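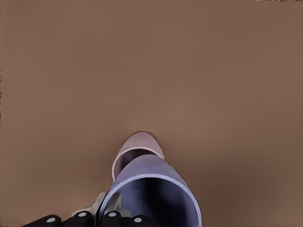 The hall at Brurnbridge has a reverb problem at the low end, and every band that plays there has complained about it. I mixed three nights there in November and took measurements before each sound check. These are my notes, mostly so that I don't have to work it all out again next year.

The room is a plain rectangle with a plaster ceiling and a stage across one short wall. Empty, it rings badly in the low mids. With a full house the top end dries up and the low end stays where it was, so a mix that sounds balanced at 5 p.m. is dull and boomy by 9. The fix most people reach for is more treble. That makes the front rows unhappy and does little for the back.

## Level

I set a ceiling of 93 dB at the desk, A-weighted, averaged over the length of a song. Orari, who opened the first night with two fiddles, a bouzouki and a bodhran, never got near it. Allow did, in their first number, with nothing but the drum kit and the bass amp in the house mix. I took the kick out of the mains and left it in the side fills. The hall carried it without help.

## Filters

- High-pass on every vocal at 120 Hz, steeper than I would normally run it.
- A cut of 6 dB at 160 Hz on the mains, fairly narrow. This was the largest single improvement.
- A shallow cut at 2,340 Hz on the monitors only. The wedge at stage left fed back there on all three nights, with three different microphones, so I put it down to the position.
- No boost above 8 kHz until the seats are filled.

The bodhran needed its own treatment. I moved the microphone from the back of the drum to the rim and lost most of the boom, along with some of the slap. The player preferred it. I would try two microphones next time and blend them.

## Placement

The mains usually go on the front corners of the stage, tight against the side walls. Moving each one in by the width of a chair took a noticeable lump out of the bass. It also blocks the view from a few seats at the ends of the front row, which will have to be roped off.

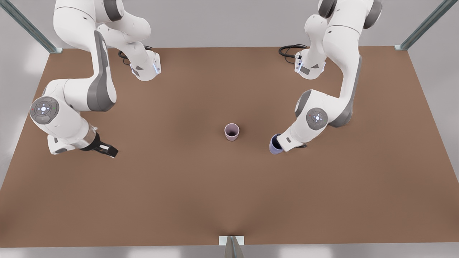 *Two white robot arms over a brown tabletop.*

Delay speakers were set up at the halfway point on the second night only. I measured the offset at 50 milliseconds and added a little more so that the sound still seemed to come from the stage. People at the back could follow the words. The third night ran without them, as the stands had gone back, and the difference was plain in the spoken introductions.

## Still open

The Rissanen preamp hums on channel four when the stage lights are dimmed past halfway. A different cable made no change, and neither did another outlet on the same wall. I haven't yet tried power from the kitchen side of the building.

I also want a reading with the heavy curtains drawn across the rear windows. They were tied back all three nights and I only noticed the second set of hooks while packing up cables.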